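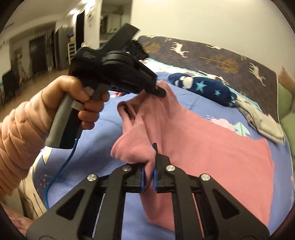
Pink knit top on the bed

How to fold a soft knit top so the neck part does not become a lump?

Posted by Sun-ja Yoo

Hello everyone. I have a question which is maybe too simple, but I did not find a good answer in the search. I have a pink knit top, very soft, and I fold it on my bed because I have no table big enough. The body part is easy, I can spread it and the hem stays straight. But the top part always twists. When I fold the sides in, the neck makes a thick roll, and after one night in the drawer there is a crease across the chest.

My drawer is the narrow Drasside one, 22 cm deep, so I can not simply put everything flat. I also tried to hang it, but the shoulders got long. Is there a good order for folding this kind of clothing? Thank you in advance.

Ju-won Seok

I had this problem with almost all my winter clothes. What helped me is to start from the neck and not from the hem. Lift the top part with two hands, one at each shoulder, and let the body hang for a moment. Then put it down with the front side to the bed. Make the neck flat first with your palm, and only then touch the sleeves.

After this, fold each side to the middle, with the sleeve going straight down along the side. If the sleeves cross each other you get the thick place again. Then fold from the hem up, 2 times. The neck should be the last layer on top, and nothing heavy should lie on it.

One more thing - on a bed the sheet moves together with the knit. I pull the sheet tight before I begin. For the crease you already have, hang the top in the bathroom while you take a shower, but only for a short time, so the shoulders do not stretch.

Edgardo Evangelista

Just roll it. I roll everything, no problems.

In-ho Ryu

Rolling is fine for T-shirts, but for me a soft knit came out with waves at the hem. I agree with the first answer. I only want to add that you can put a thin towel inside before the last fold, then the fold is round and it does not leave a sharp line. I learned this from my aunt and I still do it in February, when I put away the thick things.

Reading time: 2 min

Search this site... Go

Comments

Ju-won Ban: The towel works, thank you. My drawer is also narrow, so I use a small kitchen towel.

Sun-ja Yoo: I tried the neck first and it is much flatter now. The left sleeve is still a little difficult for me.

Ju-won Seok: Fold that sleeve before the other one, maybe it will be easier.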